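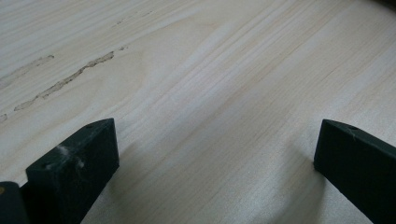
Wood Care > Oils & Waxes

Nurer Pale Wood Oil

14 shares

I've been selling this oil out of my little shop for 12 years now and it's still the one I take home. If you love pale wood and you've ever watched a nice light tabletop go orange under the wrong finish (I have, and it was my sister's), this is the can you want!

Nurer is a thin oil with a touch of white pigment in it. The pigment keeps the yellow down and lets the grain show through, so you still get all those lovely lines and curves. It won't hide old marks or dings – for that you need a filler, and I like the Jallent one in the light shade.

How I put it on: sand to a fine grit, wipe off the dust, shake the can like you mean it, then rub the oil in along the grain with a lint-free rag. Leave it for ten minutes and buff off whatever is still sitting on top. Two coats for shelves, 3 for a kitchen table. Overnight between coats, please, even if it feels dry by dinner.

Oily rags can catch fire on their own when they're balled up. Lay them flat outside to dry before you toss them.

Apinya Chuensuk wrote to ask if it works on oak. It does, but it comes out a bit chalky, so try it on the underside first. For darker woods I'd go with the clear version. Mbali Mtshali used that on her walnut desk and sent me the nicest note.

The small can is plenty for a desk or a couple of bookcases. The big one makes sense if you're doing stairs or a floor, and you'll want to mix all your cans together in a bucket before you start so the color matches from one end to the other. I stock both, plus the rags and the applicator pads from Szabó – they shed a lot less than the cheap ones.

Cans ship by ground only. The new batch with the easier lid should be here in June, same oil inside, same price.

Share this | 3 comments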